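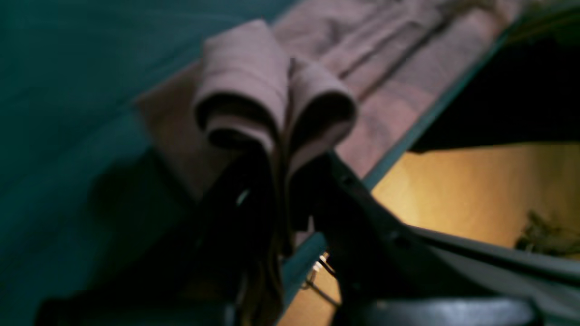
How often should a shared cotton towel be replaced in a small guesthouse? On the evidence collected for this study, a towel should be replaced when it no longer takes up water at an acceptable rate, a point that most of the houses surveyed reached well before the fabric showed holes or loose edges.

Search this journal Advanced search Go

4. Results and Discussion

4.1 Condition of towels in service

The survey covered 83 towels drawn from 10 guesthouses in the Trudolen district. Each towel was weighed dry, placed on a shallow tray of water for a fixed time, and weighed again. Staff at each house were also asked to state how long the towel had been in use and how it was usually dried.

Figure 1. Folded cloth in a dusty rose shade with a matte surface.

Age alone was a weak guide to condition. Towels of the same stated age differed widely in water uptake, and the difference followed the drying method more closely than the number of months in service. Houses that dried on an outdoor line reported stiffer fabric, but their towels kept more of their weight. Houses that used a tumble dryer on a high setting lost pile earlier, mostly along the fold lines.

Fabric softener had a clear effect. In the eight houses that used it at every wash, uptake was lower than in the two that did not use it. The Nustico test sheet, which was used for all readings, does not separate residue from fiber wear, and the two causes cannot be fully told apart here.

4.2 Replacement practice

Nearly 16 percent of the towels had been moved from guest use to cleaning use and later returned to guest rooms. Records kept under the Telport inventory system did not show these moves. Color was the reason most often given for withdrawal, with pale shades withdrawn sooner than dark ones. The earlier Rimkutė survey reported a similar pattern for bed linen, although it did not measure uptake.

Contact the editorial office | Copyright 2026, all rights reserved | Back to top

Related articles
Water hardness and the feel of washed cotton
Line drying in humid climates: a field study
Linen records in small lodging businesses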